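Small Boats and Slow Trains: Questions We Get | Tellach Travel

Frequently Asked Questions

The river trips fill up first, so most of these concern the river. If yours isn't listed, write to Sorcha Moynihan in the office. She answers everything, including the man who keeps asking whether we do cruises to Nebraska.

How many people are on a trip?
The boat sleeps 100 on paper. We have never met the paper. We stop selling well before that point, and if you still feel crowded there is a bench at the stern where the engine noise discourages conversation.

What does the deposit cost, and do I get it back?
$483 per person. You get all of it back up to 4 months before departure, half of it up to 3 months before, and after that you get a sympathetic letter. Travel insurance exists for this purpose and we suggest buying it the same day you book, before you start feeling lucky.

Is the Jirnisum leg difficult?
It's a walk along a river. The river is flat and so is most of the path, apart from the climb to the chapel, which our brochure called "gentle" until Kwok-wai Tse led a group up it in August. The brochure now says "a climb." You can skip it and wait at the landing, where they sell a plum cake worth skipping a chapel for.

What should I pack?
Less. Cabins have one closet, and it was designed by someone who owned two shirts. Soft bags slide under the bed and hard suitcases don't. Bring shoes you have already worn, a rain jacket, something warm for the evenings from October on, and a hat you won't mourn when the wind takes it.

Will I see wildlife?
Herons, nearly always. Otters, if you get up at 5 a.m. and keep quiet. Storks until late summer, when they leave for Africa without consulting our itinerary. We don't promise anything with a pulse.

Can you handle my diet?
Vegetarian, vegan, gluten-free and nut-free are all fine if we hear about it when you book. Telling the cook at the table, with the soup already in front of you, works less well. Please also tell us the difference between an allergy and an opinion. We'll respect both, but only one of them changes which pans we use.

Do I need a visa?
We can tell you what your passport needed last year. For what it needs this year, check with the consulate, and do it before you pay for flights. Your passport should also have plenty of time left on it. "It expires the day I get home" has led to some very short vacations.

Is there Wi-Fi?
There is a network, it has a name, and your phone will connect to it. Whether anything then happens depends on the bend in the river. The cafe at Bonolthorpe has a good signal and a strict rule about buying something every hour.

What about the train part?
Two nights, in a sleeper, with your own compartment if you pay the single supplement. The beds are narrow. The lower bunk is a little wider and goes to whoever asks first, so ask. Breakfast comes on a tray and the coffee comes eventually.

Can I stay on for a few extra days at the end?
Yes, and plenty of people do. We book the Somogyi guesthouse, up the hill behind the station. Breakfast is included, the stairs are steep, and there is no elevator and no plan for one. Ask for the back if you are a light sleeper, as the church bells take their work seriously.

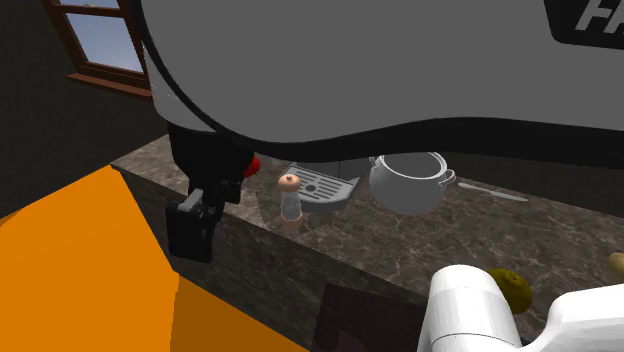 Krisztina Fodor wrote to us that three extra nights were one too many in winter, with half the restaurants closed and the ferry not running, and that she would have been happier adding a day on the boat instead. We think that's fair. From November through March we now suggest two nights at most, unless you are bringing a long book.

How much should I tip?
The crew share one box, which sits by the gangway on the last evening. Put in what you like, in any currency that folds. Guides are tipped separately. Bence Kerekes would like it known that he can't be tipped in trail mix.

What if the river is too low?
Then the boat doesn't go, and we put you on a bus for that stretch and refund the difference. It happens in dry summers. The bus is comfortable and the view is mostly corn.

How do I book?
Fill in the form on the Departures page or call between 9 a.m. and 4 p.m. The phone is picked up by a person. If it rings for a long time, the person is at lunch.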